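Chapter 3
Rooms and Daylight

When we enter a room for the first time, we notice the light before we notice the furniture. This chapter treats daylight as a building material. You will learn how it enters, how it is softened, and how it changes the color of the surfaces it meets.

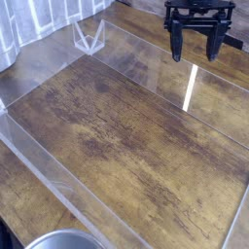
The houses of Evdale are a good place to start. They were built close together, so the windows are tall and narrow, and the light falls deep into the room. 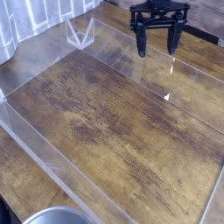

Direct sun is seldom comfortable for reading. The usual remedy is to filter it. A sheer white curtain, like the one hanging at the upper left, takes away the hard edge of the sun and still leaves the room bright. A heavy curtain makes the room dark, and then people turn on a lamp at noon.

Surfaces also matter. In the Zavala house, studied in Section 4, a pale floor sends the light up to the ceiling. 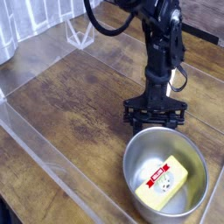
Photo: Canderlow Picture Library

Dark wood takes in more light than it gives back. It makes a room feel warm, but a second window may be needed.

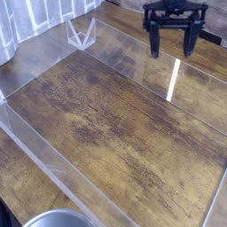
Department of Interior Studies, Eka College

Before you read further, stand in your own room in the morning and again at sunset. Write down which wall is brightest each time.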